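We use cookies to improve this site. By continuing to browse you accept our cookie policy.

Aitken Learning Centre, Fluvumville
Published 16/10/2024 by the Aitken Demonstrations Office

Section 4: Setting up the simulated kitchen bench for open day

This section applies to all public demonstrations of the Porham bench program held in the main hall. It should be read together with Section 3 (Room layout and seating) and replaces the instructions issued in March.
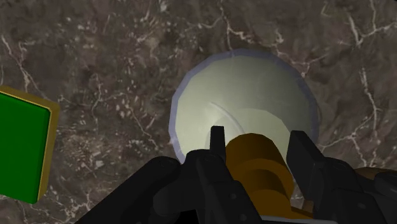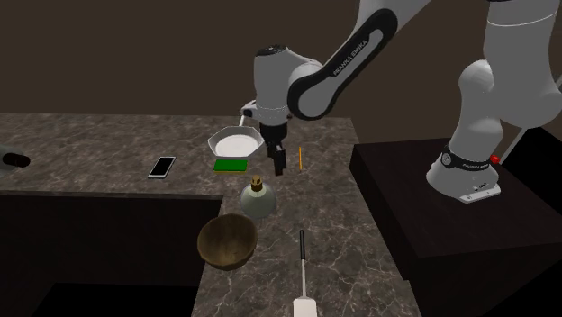 Visitors to the open day follow the demonstration on the hall projector, and presenters are responsible for what is displayed from the moment the doors open. The bench program offers a view from directly over the bowl and a wider view of the counter. The wider view is to be used for the welcome talk. It shows the arm and its pedestal together with the bowl, the green sponge, the smartphone and the corked bottle, so that a presenter can name each item before any movement begins. The overhead view is reserved for the close part of the demonstration, when visitors will want to follow the gripper fingers at the bowl.

4.1 Before the doors open

1. Switch on the presenter's computer and the projector. Allow the projector 120 seconds to reach full brightness.

2. Log in with the open day account. Staff accounts must not be used, as their messages will appear on the hall screen.

3. Start the Traltel display manager and select "Hall – single screen".

4. Open the Porham bench program and load scene 351.

5. Check that the wider view is displayed first. If the overhead view appears, press V once.

6. Set the text size for captions to 200 per cent. Walk to the last row and confirm that the captions can be read from a seated position.

7. Run the scene once from start to finish with the hall lights dimmed, then press Reset.

Note: The colours of the counter are dark. If the stone pattern cannot be made out from the centre aisle, dim the front bank of lights further. Do not raise the contrast setting on the projector.

Caution: Do not disconnect the display cable while the scene is running. The program may continue on the presenter's screen while the hall screen remains blank.

4.2 During the demonstration

1. Welcome the group and give the safety and exit information printed on the presenter's card.

2. State clearly that the arm on the screen is a simulation and that no machine will move in the hall. Younger visitors frequently ask where the robot is kept.

3. Introduce the objects on the counter. Presenters may invite the group to suggest which would be hardest to pick up, and why.

4. Press Start. Remain silent for the first movement.

5. Change to the overhead view when the gripper approaches the bowl. Explain that the two fingers must be placed with care on either side of an object's edge, and that the arm itself is largely out of sight from this angle.

6. Return to the wider view for questions.

Note: A run may end without the task being completed. Presenters should say so plainly, press Reset and begin again. A second attempt is often of greater interest to school groups than the first – allow time for it.

Caution: The speed slider must remain at its normal setting while visitors are present. Faster playback gives a misleading impression of how such an arm is operated.

4.3 Visitor controls

One visitor at a time may use the handheld controller. The presenter stands beside the visitor and keeps the keyboard within reach.

1. Select "Guest control" from the Session menu.

2. Hand over the controller and point out the stop button.

3. End each turn with Reset, including turns in which nothing was moved.

Visitors who prefer to remain seated may direct the presenter verbally. The aisle on the left side of the hall must be kept clear for wheelchairs and prams at all times.

4.4 Closing down

1. Press Stop and close the bench program.

2. Decline the prompt to save changes to the scene.

3. Switch off the projector at the wall panel and return the controller to its charging tray.

4. Record the session in the demonstrations log, including any faults.

Faults that prevent a session from going ahead should be reported to the Demonstrations Office on extension 2963 before the next group is seated.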